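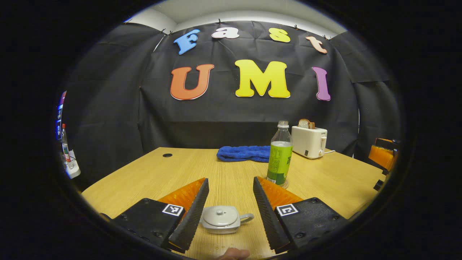
I want to argue against the progress bar. I mean the one in our own tool, Pruvent, which shows how many demonstrations have been recorded and how many are left. I wrote it myself, so I am allowed to be rude about it.

When a person records demonstrations by hand, the software should care most about whether the recording can be used for training. Our software cares most about the number. You close the gripper on a cup, you move it, you open the gripper, and the bar grows a little. It grows the same if the camera lost its position in the middle of the movement.

In July we trained a policy on 400 demonstrations. The arm went to the right object and then stopped above it, as if it was waiting for permission. We spent a long time inside the controller. We changed the gains, we changed the length of the action chunk, we blamed the delay between camera and arm. Then Josée Tremblay, who did not write any of this code and therefore had no love for it, replayed the recorded paths one after another. In many of them the position jumped by several centimeters just before the grasp. The tracking had failed, recovered, and saved the file without a word.

My opinion is that this was a failure of tooling, and that our field puts too little effort there. A new network architecture gets a talk and a paper. A small check which runs after each recording and says "please repeat this one" gets nothing, and often it is not written at all.

Wai-kit Chien disagrees with me. He says that a strict filter throws away the difficult cases, and that the model needs to see them. I take this seriously. A plain dark background gives the tracker very little to hold on to, and if we reject every recording with weak tracking, we will keep only the easy rooms and the easy angles. But a difficult case and a broken file are two different things, and at present our software cannot tell them apart. It should at least mark them, so that a human can choose.

So I removed the bar. Now the operator sees the replayed path, drawn over the video, before the next recording can begin. It costs 7 seconds each time. At the Cidthorpe lab they complained for one afternoon - with good reason, the first version was ugly - and asked for a key to skip it. I refused. I still think I was right, though I would accept a shorter replay.

The gripper markers also deserve better treatment. We read the opening width from them, and when one is hidden we fill the gap with a straight line between the last two good values. For a slow grasp this is fine. For a quick one it is a guess, stored with the same confidence as a measurement. I would like every value in the file to say where it came from.

Comments (19) | Shared 26 times

Get new essays by email. You can unsubscribe at any time.

© Fothergill Notes | Contact | Back to top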